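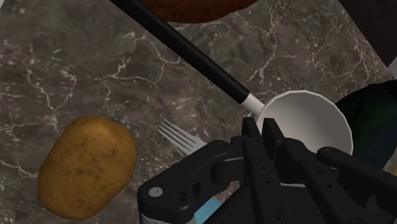 Diplomatic Practice, Handout 4: The Joint Communiqué

Read this before the seminar. Bring your own draft, maximum 400 words.

A joint communiqué is a text which two sides agree on after a visit or a meeting. It is usually not a treaty and it is not signed in every case. Still, the words are negotiated, sometimes until late in the evening.

Typical order of the parts:
1. Who met, where, and at whose invitation
2. General state of the relations
3. Topics discussed (trade, transport, education)
4. Regional questions
5. Thanks and next visit

Some verbs to compare. "Discussed" says only that the topic was on the table. "Agreed" creates an expectation. "Took note of" is cool – often one side wanted more. "Exchanged views" can hide a disagreement, but it does not have to.

Exercise (50 minutes, groups of 2)
The republics of Gumero and Brondora have finished talks on a ferry line. Gumero wants the word "agreed", Brondora accepts only "discussed". Write the paragraph on transport so that both ministers can read it aloud at home. Then exchange your text with another group and mark each verb.

Homework: the Saarela reader, chapter on press statements. Write a summary of 200 words.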